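**Brick walls, white tables and the odd things we keep on them**

Several of you wrote after the March page asking what to do with a room that has one bare brick wall, so I have gathered up everything I know on the subject, plus a few things I learned the hard way. I'm Emiko Kuroda, for anyone new, and I have lived with brick indoors for a good long while now and love it dearly, dust and all.

### Start with the brick

Brick sheds. It doesn't shed much, but it does it all year long, and the grit ends up on whatever you have pushed against the wall. Go over it top to bottom with the soft brush on your vacuum before you think about anything wet. If a spot still looks dingy, mix a small squirt of dish soap into a bucket of warm water, wring your sponge until it hardly drips, and dab. Please don't scrub at the mortar! Old mortar crumbles if you look at it sideways.

Dark bricks are another matter. Some walls have them scattered all over, as if they had been through a fire, and people write to me in despair after scrubbing at them for an afternoon. Those bricks usually came out of the kiln that way. Leave them be — I think they're the prettiest ones.

If you want to seal the wall, try a patch behind the furniture first and live with it for 10 days. Some sealers dry shiny, and shiny brick is not to everybody's taste (it certainly isn't to mine).

### What to stand in front of it

White things look wonderful against red brick, and they also show every speck. A lamp shade, a horn-shaped speaker, a plain white bowl: all lovely, and all in need of a quick wipe more often than you'd like.

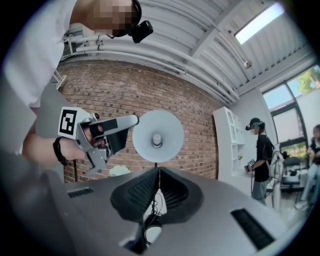
For shades and other cone shapes I use a dry paintbrush, the two-inch kind, and work from the narrow end out to the rim so the dust falls away from me. Plastic and enamel can take a damp cloth afterward. Paper and fabric can't, so stay with the brush, or roll a lint roller over them very lightly. Anything perched on a thin post should be steadied with your other hand while you clean it. I have a glued-together shade from the Tidine shop that will tell you why.

Unplug lamps and speakers before you start, and keep the cloth well away from any openings.

### The white table

A long table against a wall is a magnet for mail, keys and whatever was in your arms when you came through the door. My mother's rule was one living thing, one useful thing and a clear stretch in between, and I've never found a better one. The living thing can be flowers in a small vase. The useful thing is whatever you're in the middle of, whether that's a sewing basket or a part off a bicycle.

Pull the table out a finger's width from the brick. It saves the back edge from scratches, and you can slip a duster down the gap. For scuffs on a white top, make a paste of baking soda and water, rub with a soft cloth, and wipe it off with a clean wet one. Do try it on the underside first if you aren't sure of the finish. 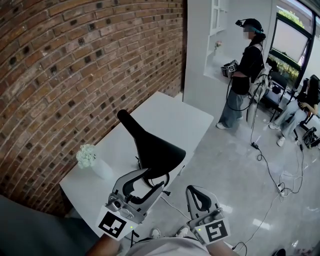
*White flowers at one end, plenty of clear tabletop, and a second little vase, with pink flowers, over on the white shelves.*

### Small vases

Little vases go cloudy faster than big ones. Drop in a spoonful of uncooked rice, some warm water and a splash of vinegar, put your thumb over the top and swirl. Rinse twice. Mrs. Hồ, who kept the flower stand near my first apartment, taught me to cut tiny white filler flowers shorter than seems right, so the blooms sit just on the rim, and they do stand up better that way.

Put a felt dot under any vase that lives on a painted shelf. A sheet of 50 costs very little and will last you for years — I'm still working through one I bought at Hivden when we moved in.

### Built-in shelves

Empty one shelf at a time, never the whole wall, or you'll be eating supper next to a mountain of knickknacks. Dust dry, then wipe with a barely damp cloth, and let the paint dry fully before anything goes back. If vases stick to fresh paint, slide a length of dental floss underneath and saw gently. Leave at least one shelf half bare, so there's a place to set things down the next time you clean.

Next time: cords and cables, and how to keep them from trailing across the floor. Send me your questions about those, and if anybody still has the instructions for the old Clanach carpet sweeper, I would dearly love a copy.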